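控件与显示的对应关系　第7讲讲义
课程：产品界面基础
授课：Renji Fujimoto　　助教：Zineb Slaoui

上一讲留下的问题先交代一下。旋钮和滑块都能做连续调节，作业里有一半同学选了旋钮，理由写的是“省地方”。这个理由成立，但不完整。旋钮的位置要靠指针或刻线来读，滑块的位置则直接就是读数，手停在哪里，值就在哪里。本讲只谈直线滑块，重点是滑块与刻度怎样摆在一起。

一、几个用语

滑槽：滑块行走的槽。槽的长度不等于行程，行程要减去滑块本身占去的宽度。初学者画图时常在这里出错，槽画了60毫米，便以为有60毫米可调。
滑块：手指推动的部分，也叫推钮。
指标：滑块上指向刻度的记号，可以是一条刻线、一个缺口或一个三角形。
刻度：数字、短线或二者并用。刻度可以印在面板上，也可以印在嵌入的标签条上。
停位：有的滑块在刻度处有卡点，推过去手上有感觉；有的没有，全程平滑。两种都可以配数字刻度，但含义不同，见第四节。

二、单滑块与双滑块

单滑块最简单，一条槽，一排刻度，刻度放在槽的上方还是下方，看操作时手从哪边来。手通常从下方伸过来，刻度放在下方容易被手掌挡住，所以多数面板把数字放在槽的上方。

两条槽上下并列时，有两种做法。第一种，每条槽各配一排刻度，互不相干，适合两个量单位不同的情况，例如一个管温度，一个管时间。第二种，两条槽共用中间一排刻度，适合两个量单位相同、需要对照着看的情况，例如上限与下限、左路与右路。

第二种做法省了一排字，但对指标有要求：两个滑块必须让人一眼看出各自读的是中间那一排。方向性不明确的记号，如圆点，在这里不合适。三角形合适，因为它有尖。

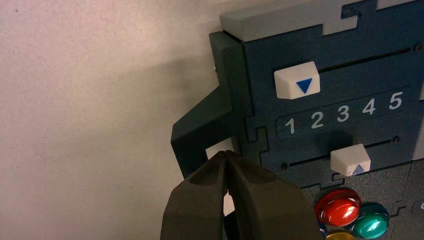 产品界面基础讲义　第16页

上下两条横槽，中间夹一条凹进去的标签条，印着1到5五个白色数字。上面的滑块带朝下的三角，下面的滑块带朝上的三角，两个尖都对着数字。滑块是白色的，三角是蓝色，面板底色较深，白色滑块很容易找到。

读数时注意两点。第一，上滑块停在槽的偏左一端，下滑块停在3的下方一带，略偏向3和4之间。这样的位置若没有卡点，只能读作“3多一点”；若有卡点，就要问卡点是否只设在整数上。从外观判断不了，必须上手推。第二，斜着看面板时，三角的尖与数字之间会有视差，远近不同的数字看上去大小也不一样。抄读数时应尽量正对面板。

三、颜色与对比

深底白字是常用搭配，弱光下也看得清。滑块与底色的明度差要大于标签与底色的明度差，或者至少相当，因为使用者先找滑块，再找数字。三角与滑块之间也要有对比，蓝色放在白色上没有问题，浅黄放在白色上就不行。Groden的课堂样板上试过浅黄三角，Khadija El Sherbiny那一组做可读性测试时，站到一米以外就有人读错行。

标签条凹下去有一个好处，手指推滑块时不容易蹭到字。缺点是槽里积灰，清洁时要用小刷子。

四、卡点与刻度的含义

有卡点时，数字表示档位，1到5就是五档，3和4之间没有意义。没有卡点时，数字只是参照，中间的位置都有效。两种情况最好在外观上区分：有档位的，只印数字；连续的，在数字之间加短线。现在市面上的面板很多不做区分，使用者只能靠试。

还有一种情况是首尾有限位，中间没有卡点。这种滑块推到头手上有感觉，容易被误认为有档位，写说明文字时应当讲清楚。

五、课堂练习

两人一组，使用Tekano练习板。一人推滑块，一人读数并记录，做满9次后交换。

1. 推的人不报数，只把滑块停住。
2. 读的人先正对面板读一次，再从右侧斜着读一次，两个数都记下。
3. 上下两个滑块分开记，不要合在一栏。
4. 读数落在两个数字之间的，写“3至4之间”，不要估到小数。
5. 交换时把两个滑块都退回最左端。

记录表交给Zineb Slaoui，下一讲开始前发还。

六、作业

画一块双滑块面板的正视图，比例1:1，刻度共用。标出滑槽长度、实际行程、指标形状和刻度间距，并写明是否设卡点。三角、刻线、缺口三种指标任选，选刻线的须说明怎样避免读错方向。图纸用A4，手绘或打印都可以，右下角写姓名和组号。

参考：Bernardo Henriques《面板刻度笔记》，复印件在资料架第二层，看完放回原处。

下一讲：旋钮的起止角度。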